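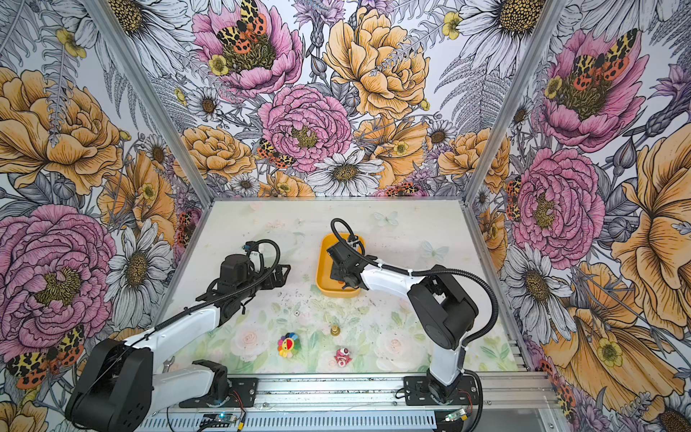
Botanical wallpaper, floral mat and yellow tray at the Sindari works, Zallavbridge.

The spring open day at Sindari was held on April 18, 2024, at the company's printing works in Zallavbridge. The Balogun Society for Printed Interiors sent a party of 41 members, divided between a morning tour and an afternoon tour. This report covers the morning tour, which was led by Giang Triệu of the Sindari pattern office.

Members were received in the former loading hall, now used for exhibitions, and were then taken to the archive on the upper floor. The archive holds 1208 pattern books. Each has been given a new shelf mark since January, and the old marks have been kept in pencil inside the front cover. Ms. Triệu showed the party several books of garden designs and explained how a flower drawn for one paper is often redrawn at another size for the next. Members were permitted to turn the pages themselves. Photography was not allowed in this room.

From the archive the party went down to the print floor. A run of 3000 rolls was in progress for Sendum, and the presses were not stopped for the visit. Conversation was difficult, and questions were held until the group reached the display rooms. 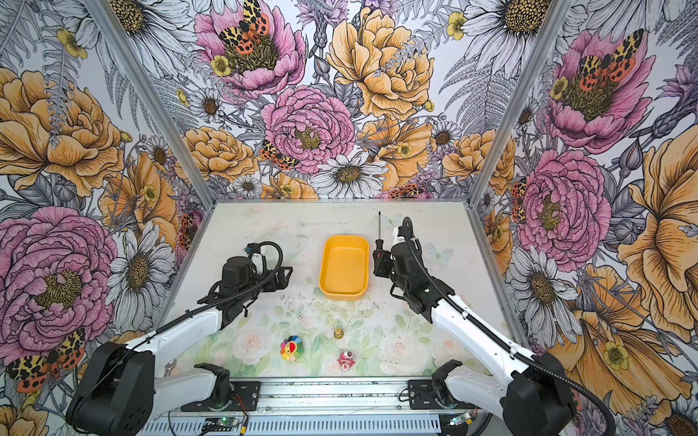
Leokadia Kalinowski
Visits Secretary, Balogun Society for Printed Interiors

The enclosed display with the large flowered paper received the most attention of the day. Pink peonies dominate the pattern, with orange and yellow roses, white daisies and small yellow buttercups filling the ground between them. The gray fern fronds give the eye some rest. Several members did not notice the spotted moths at first, and one of the best of these sits on the big pink peony near the upper left of the back wall.

The scale of the print was discussed at some length. A peony of the size used on the left wall would normally be recommended for a tall room, and its use on three walls of so small a space was considered bold. Opinion was divided. Duyên Cù felt that a plain back wall would have served the pattern better. The present writer preferred it as hung.

The surface below is much quieter, printed with pastel roses and green leaves. Faint butterflies also appear on it, including a pale blue one close to the yellow tray. The print does show dark specks and smudges, and members who are considering a pale ground for a work table may wish to bear this in mind. The plain yellow of the tray goes well with the buttercups. A flower toy with rainbow petals and a smiling face had been set out toward the front, close to a small gold-colored metal piece, and it was much admired by the younger guests.

After the display rooms, lunch was served in the works canteen. Quyên Từ gave a short talk on the care of paper samples at home, with advice on storing them flat and away from direct sun. Copies of her notes may be requested from the Society's office.

The tour ended 2 hours later than planned, and members traveling by train are advised to allow for this on future visits. The Society thanks Sindari for its hospitality. Members who still have visitor badges are asked to return them by mail.

14 shares | 3 comments

Sawsan Hourani
I was on the afternoon tour and we saw the pattern books last, with very little time left. Could the order be changed next year?

Peony Fan
It took me a while to find the moth on the top left peony. Lovely paper. Is it sold by the single roll?

Duyên Cù
I stand by what I said about the back wall! Thank you for a very fair report, Leokadia.

Contact the Society | © Balogun Society for Printed Interiors | Back to top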